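Emetti School of Housekeeping
Room Care, Unit 4: Duvets and Bed Presentation
Course handout, revised 7th August

Read this before the practical. The cover-changing exercise assumes you already know the terms in the first two sections.

Parts of the bed

From the bottom up, the beds in the practice rooms are made in this order: base, mattress, mattress protector, bottom sheet, duvet, pillows. The duvet is the filled part. The duvet cover is the washable bag that goes over it and closes at one end with buttons, snaps or a zipper. In daily talk people say "duvet" for both together, and on the room sheets we do the same. On the linen order form you must write which one you mean. An order for "duvets" gets you filled duvets, and the store will not take them back once the bags are open.

The closing end of the cover goes to the foot of the bed. The printed or embroidered side, if there is one, goes up. Plain white covers have a right side as well. Look at the seams: the side where the raw edges show is the inside.

Sizes

Check the label before you carry anything upstairs. A cover that is one size too big can be put on without trouble and will look wrong within an hour, when the filling slides down and leaves empty cloth at the head. A cover that is one size too small bunches the filling at the corners. Labels are sewn into the closing end. If the label has been cut out, lay the cover flat on the folding table and compare it with one that still has its label.

The Flinduvel covers used in this unit carry stock code 3938. Older covers from Ajayi are still in use in the second practice room and have a wider hem at the opening. Do not mix the two on twin beds in the same room.

Changing the cover

1. Strip the old cover at the foot of the bed. Open it fully first. Pulling a duvet through a half-open closure is how buttons are lost.
2. Put the used cover straight in the linen bag, not on the floor or a chair.
3. Look over the bare duvet for stains, leaks and thin spots. Report any leak on the room sheet.
4. Turn the clean cover inside out. Reach in and take hold of the two far corners from the inside.
5. Through the cloth, grip the two top corners of the duvet.
6. Lift and shake, letting the cover fall down over the duvet. Step back from the bed while you do this. Tall students should watch the ceiling light.
7. Work the bottom corners in by hand and close the opening.
8. Hold the foot end and give two or three long shakes to spread the filling.

If the duvet has corner loops and the cover has ties, tie them between steps 4 and 5. A single bow is enough. Knots have to be cut off in the laundry.

The trick of rolling the duvet and cover together on the mattress also works and is easier on the shoulders. You may use it in the practical if you tell the assessor before you start.

Laying and smoothing

Set the duvet so that the overhang is the same on both long sides. Stand at the foot and look toward the head to judge this. Then smooth from the center outward with the flat of the hand or the forearm. Pressing down hard pushes the air out and leaves a flat patch, so keep the hand light.

There are two kinds of line you will see on a laid duvet, and they are treated differently.

Soft folds and wrinkles. These come from cloth that is not pulled even. They move when you lift the nearest edge and let it drop. Start with the edge closest to the wrinkle and lift once. Most shallow ones go with one or two lifts.

Straight creases. A long, straight line in the cloth is usually a fold line from pressing or storage. It stays where it is when the edge is lifted. Smoothing by hand will soften it a little. For a room that is being shown, use the hand steamer, held just clear of the cloth and moved along the line without stopping. For an ordinary room, a faint fold line is allowed if it runs straight with the bed. One that runs at an angle means the cover has twisted around the duvet, and you should open the foot end and turn it back. 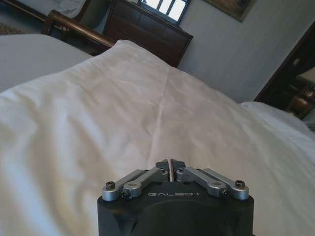

Fig. 1. White duvet on a bed, slightly rumpled. Soft folds and shallow wrinkles at left; one distinct straight crease.

For Fig. 1, write down which of the marks you would treat first and with what method. Bring your answer to the practical.

Timing

The target for one double bed, cover change included, is 43 points out of 63 on the marking sheet, with full marks for time only if the work is done inside 30 minutes. Marks for finish are given after the clock stops. Do not go back to the bed once you have called time.

Storage and care

Spare duvets are kept in the cloth bags on the upper shelves of the linen room. Fold in thirds lengthwise, then roll loosely. Plastic bags are for transport only. The bags put away in December are aired for a day before they go back on a bed.

Reading for next time: the Hovirier linen guide, chapters on pillows and on mattress protectors. Bring your own apron and closed shoes.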